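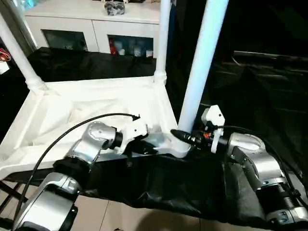 Floarea Ghiță wrote in after the last version of this checklist to ask whether a plug really needs looking at every time, or only when something has stopped working. Every time, please, Floarea, and thank you for asking, because I suspect plenty of others at Elldale were wondering the same and were too polite to say so.

Posted in April
By the Elldale workroom safety desk

PLUGS, LEADS AND UPRIGHT FRAMES: CHECK BEFORE USE

Take your time with this one. It's a short walk around the bench and most of it is looking, with a bit of gentle touching once the power is off. Write your comments beside each item, even if the comment is only "fine", as a blank space leaves the next person guessing.

1. Power off at the wall before anything is handled.
[x] Done
Comment: Switch labels are fading at the far end of the Lasberg room. Still readable, but I'd like new ones before winter.

2. Plug body: no cracks, no scorching, no loose shell.
[x] Done
Comment: Turn it right around in your fingers and look at the back as well. One spare from the Kekana drawer had a hairline split along the seam and has gone into the bin with its lead cut off, so that no kind soul rescues it.

3. Nose of the plug clean and straight.
[x] Done
Comment: A dry cloth is plenty. Please don't use the spray cleaner, however tempting it looks sitting there on the shelf.

4. Plug lined up with its socket before it is pushed home.
[x] Done
Comment: If it won't go in easily, back it out and try again. We've had two sockets replaced at Ruvgate over the years, and both had been forced by somebody in a hurry -- one of them was me, I'm sorry to say.

5. Leads clear of moving parts, sharp corners and elbows.
[ ] Needs attention
Comment: The long lead to the side bench is 225 cm and wants to be 200 at most, so there's always a loop hanging where it can catch. I've tied it up for now. A shorter one is on the shopping list.

6. Frame corners seated, with no gaps you can get a fingernail into.
[x] Done
Comment: Go corner by corner, pressing down with your thumb. A corner that gives a little today will give a lot more by the end of the month.

7. Poles upright and firm in their collars.
[ ] Needs attention
Comment: Frame 27 has a pole that leans if you brush past it. I've tightened the collar and it seems better, but I'd be grateful if whoever checks next would give it a wiggle and tell me what they think.

8. Tray lining flat enough that nothing small can hide underneath.
[x] Done
Comment: A few wrinkles are neither here nor there. Lift the edge anyway -- I found a washer, a pen lid and half a cough lolly under the old one.

9. Power back on, then wait 60 seconds before starting.
[x] Done
Comment: Listen while you wait. Any buzzing, switch off again and leave a note on the bench.

The finished sheet goes in the blue folder by the door. If the folder's full, there's an empty one behind it, and items 5 and 7 stay open until I've signed them off.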